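Flunder Home Comfort Boards > Boilers and Hydronics > Short cycling after zone valve replacement

dmatei_hydro
Oct 10, 2020
Gas boiler, cast iron, three zones of fin-tube baseboard, one circulator. I replaced the zone valve on the smallest zone in August because the old one stuck open. Heating season has started and the boiler now short cycles whenever that zone calls alone. Burner fires, runs a little over two minutes, hits high limit, shuts off. Repeats until the thermostat is satisfied. With all three zones open it runs normally. High limit is set to 180. System pressure is 14 psi cold, 19 hot. House is 2,865 square feet, the small zone is the back bedroom and bath.
Is the new valve restricting flow, or is this something else?
Despina Matei

kernberg_pipes
What is the Cv of the old valve and the new one? A lot of replacement bodies have the same connection size and a lower Cv. If you went from 8 to 3.5 you would see a higher pressure drop on that loop, though on a short zone it should not matter much.

dmatei_hydro
Old one was 3.5, new one is 3.5. Same brand, same body.

Pouran P
Then the valve is fine. Your old valve was stuck open, so the small zone was getting flow every time either of the other two called. It stayed warm and seldom had to call by itself. Now it does. The boiler has always been too big for that loop and you are seeing it for the first time.

Add up the baseboard. Standard 3/4 inch fin-tube gives you in the range of 550 to 600 BTU per foot at 180 average water temperature. If that zone has 16 feet of element, it can only get rid of 9,000 BTU or so per hour. What is the output on the boiler plate?

dmatei_hydro
Plate says 144,000 BTU/hr output. The zone has 18 feet of element.

Pouran P
There you go. The boiler makes more than ten times what the zone can emit. No valve will fix that.

kernberg_pipes
I do not fully agree. Oversizing explains short cycles, but two minutes is quick for cast iron with that much water in it. I would check for air before blaming the boiler. She drained the loop to change the valve. If there is an air pocket at the high point of that zone, flow is close to nothing and the limit trips early. Feel the return pipe five minutes into a call. If the supply is hot and the return is cool, purge it.
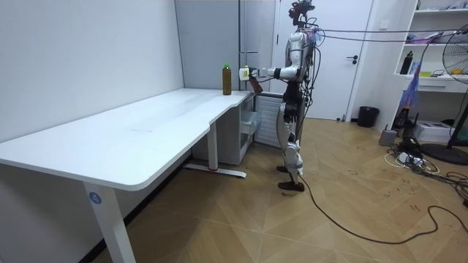 Does the whole system have to be drained to purge one zone?
Close the isolation valves on the other zones, connect a hose to the purge drain on the return side, and run fill water through the open zone until the hose stops spitting. The rest of the system stays full.

c.ciobanu
Watch the pressure while you do that. Relief valve opens at 30 psi on most residential boilers. Keep it under 25 with the fast-fill lever. Boiler off, and let it cool first — cold fill water into hot cast iron can crack a section.

dmatei_hydro
Return pipe was lukewarm with the supply too hot to hold. Purged it. Got a lot of air for the first minute, then clear water. Return now heats up properly. Burner on time for that zone alone went from two minutes to a little over four. Better, but it still cycles.

kernberg_pipes
So there was air.

Pouran P
And it still cycles, so there is also a boiler that is too big. Next item is the aquastat differential. If it is at 10 degrees, open it up to 20 or 25. Longer burns, longer off periods, no parts to buy. Check whether yours is adjustable. Some are fixed.

domnica_n
We had the same setup with an Ekow control and the differential change was enough. I would stop there. A buffer tank was quoted to me at 949 installed and I could not see it ever paying back.

c.ciobanu
Payback is one way to look at it. Every start is wear on the igniter and gas valve. If the zone calls alone most nights, a buffer tank is reasonable. The cheaper option is to combine the small zone with the one next to it on a single thermostat, if the rooms are used at the same hours.

kernberg_pipes
Combining zones puts her back where she was with the stuck valve, with an overheated bedroom.

c.ciobanu
Only if the baseboard is out of proportion to the heat loss. It can be trimmed by closing the dampers on the enclosures.

dmatei_hydro
Aquastat is adjustable. It was at 10, now at 25. Burn time is just under seven minutes with the small zone alone. I will leave it there for the winter and look at the zones again when the boiler is due for replacement.

Pouran P
Get a heat loss calculation before you replace it, and do not size from the old plate.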